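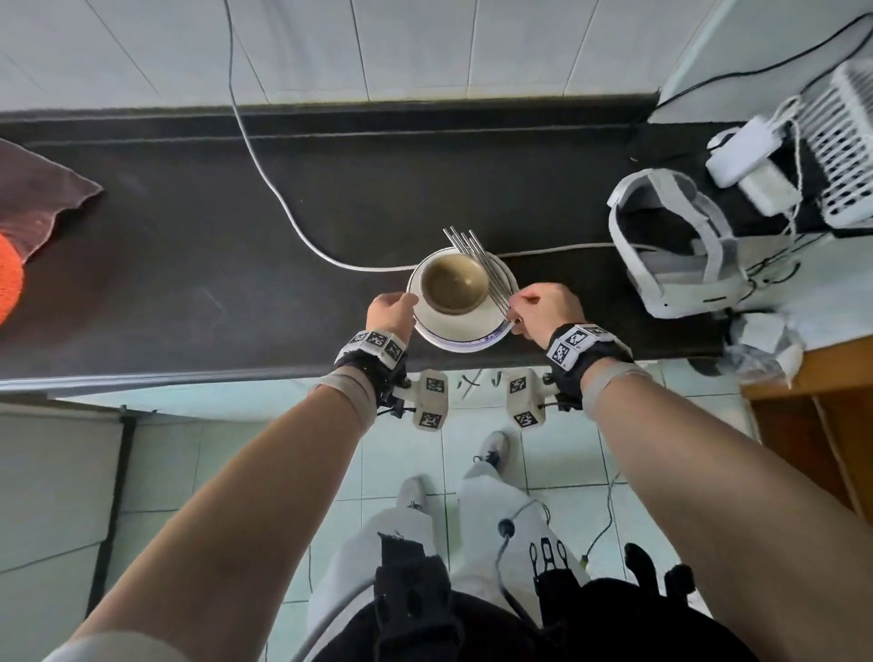

Clearing the Table: Kitchen Gallery

Stanusik House has one shared kitchen on each floor. The pictures on this page were taken in the second-floor kitchen in April 2023 and belong with the pages on cooking and on laundry, which have the same layout. Sumaiya Mollah chose the pictures and Evander Lamont wrote the notes under them. Residents who remember the old kitchen will notice that the black counters stayed when the rest was replaced.

The subject is dishes: how they get from the place where someone ate to the sink, and what they pass on the way.

1. The counter by the tiled wall

One plate, one bowl, and the chopsticks, picked up together. The plate is white with a thin blue band around the edge, and the bowl still has some brownish liquid in it. The chopsticks are metal and lean against the rim of the bowl.

Most people in the house carry a single place setting this way, using the plate as a tray. The chopsticks are the part that slides, so one hand stays on them. A folded dark cloth is at the left end of the counter, next to something knitted in bright orange.

The counter is where small meals get eaten when the table in the next room is full. It is also where things are put down to charge, and the white basket at the back collects whatever has no other place. The large white tiles went up in September of the year before, and wipe down with a damp cloth. The dark lip along the back of the counter needs a little more work, as crumbs settle there.

2. Beside the sink

The bowl sits on the blue-rimmed plate, with the chopsticks held upright in the right hand. The sink is stainless steel with a round slotted drain, and the faucet is the tall gooseneck kind with a small lever near the base. A yellow sponge is on the windowsill, at the far left.

The white dish rack stands just to the right of the faucet. Outside the window are trees and a gray apartment building with balconies. 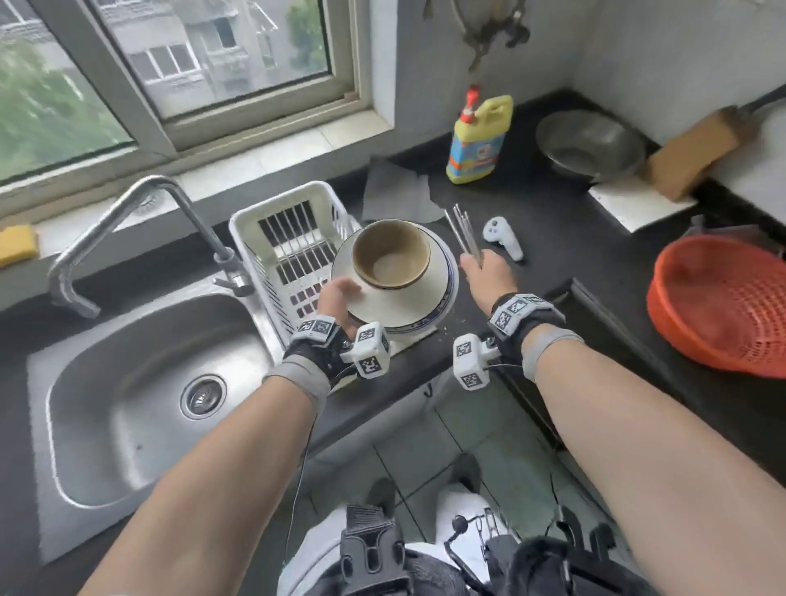

Notes on the kitchen

The second-floor kitchen is shared by 4 rooms. Each room has its own shelf in the cabinet, and the plates with the blue pattern belong to the house. They came as a set of 40 from Sotiropoulos, a restaurant supply store that has since closed, and were divided among the floors. Replacements are hard to match, so newer plates in the cabinets are plain white.

Leftover liquid goes down the drain and solid scraps go in the covered pail. The strainer in the drain should be emptied after each wash. Chopsticks are washed in a bundle, rubbed between the palms under running water, and put in the rack with the tips up.

Dishes may stay in the rack overnight. Anything still there the next evening is put away by whoever cooks first.

Related pages

Cooking on the second floor, with notes by Mahtab Ghaffari
The laundry room
The Burnum Street entrance and mailboxes

Corrections to the notes can be left in the folder by the front door, marked for Evander.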